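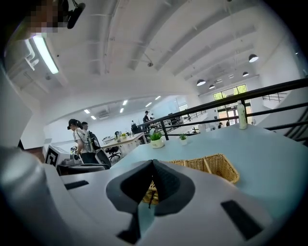 The Canau hand gripper at the basket table, upper level.

Canau Hand Gripper Kit: Your Questions
Updated April 19, 2024

What comes in the kit?
Two grippers, a left and a right, each with its marker block already fitted, plus cables and a padded carrying case. The Sandhu head mount is sold on its own, as plenty of our customers already have one they're fond of and would rather keep.

Do I need a robot to get started?
No, and we love getting this question! You pick things up and put them down with the grippers in your own hands, and the recordings can go to your robot team later on (next week or next September, whatever suits you).

What should I practice on first?
Something light and forgiving. We're very partial to baskets ourselves, because a woven rim gives the fingers a nice edge to close on, and you'll soon get a feel for how hard to squeeze. 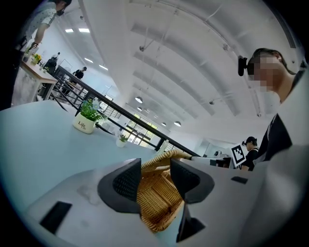 Wicker basket held between the mesh-textured fingers.

Will the fingers mark my things?
We haven't had trouble with wicker, cloth or ordinary kitchen plastic. For anything painted or precious, please try a spot that doesn't show. Replacement pads come in packs of 2 and slide on without tools.

How much room do I need?
Less than most people fear. A table you can walk up to from the front will do, with enough floor for you to step back and stretch between takes. Do keep the markers clean, and run your cables off to the side where you won't be stepping on them. 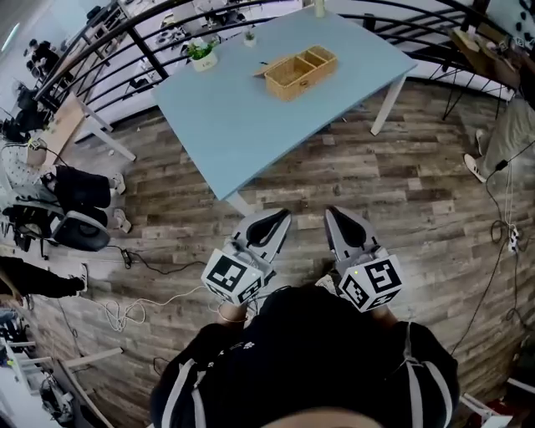

Both grippers in hand, marker blocks facing out, with the table ahead.

Can I rent before I buy?
Yes, through our partners at Ollano. The deposit is $200, and it comes off the price if you decide to keep the kit.

How long do the grippers last?
We ask you to send them in for a checkup after 3000 grasps. The Clanden workshop does that for us, and return shipping is on us.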